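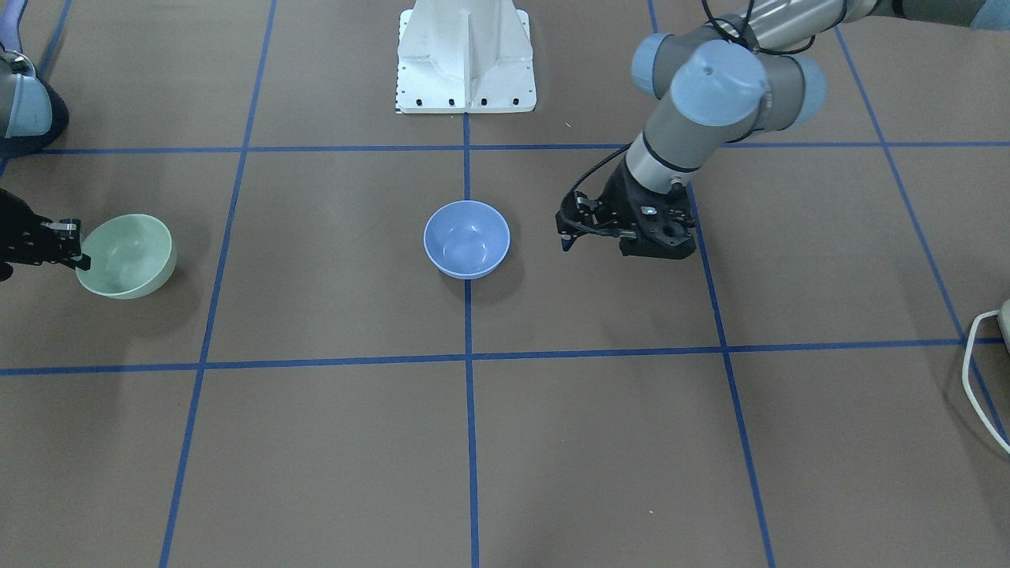
Small bowls: nest them or keep the colours apart?

nfonseca
Posted 2020-07-14
We're sorting the kitchen after the move to Utthorpe and I'm stuck on the bowls. They're plain ones in pale green and light blue. The green ones were for cereal and the blue ones for everything else, but they all ended up in the same box. My cupboard shelf is 38 cm wide. Do you stack them all in one pile or give each colour its own?

Tralby
One pile. Two piles eat the shelf and you'll be moving one to get at the other.

carrilho_k
Two piles, low ones. One tall pile means lifting the lot down every time somebody wants the colour at the bottom. Ours went over in February and chipped the sink.

Tralby
How tall was it?

carrilho_k
Nine bowls. Too many, I know.

Nuno Frade
Check they're the same shape before you decide. Set one of each on the floor or the bench and look at the rims. If one is a bit wider it goes underneath. Mine looked the same size until I tried to nest them, and then the top one jammed and I had to run it under the hot tap.

nfonseca
Tried that tonight. They nest okay but the blue sits a touch higher inside the green than the other way round. I don't really want to mix them, my son is fussy about which is his.

Destska
Then why ask about one pile? Keep his colour on the bottom shelf where he can reach and put the rest up high.

Tralby
Still think that's a waste of a shelf for a few bowls.

Destska
Depends who has to get them down — in our house it's the kids, so low and separate works.

Nuno Frade
I'm with Destska on this one. A sheet of paper towel between each bowl stops the scuffing too, if you care about that.

carrilho_k
Paper towel is a nuisance for bowls you use every day. I'd only do it for packing.

nfonseca
Going with three high, greens on the low shelf and blues above. Will see how long it lasts. Mugs are next.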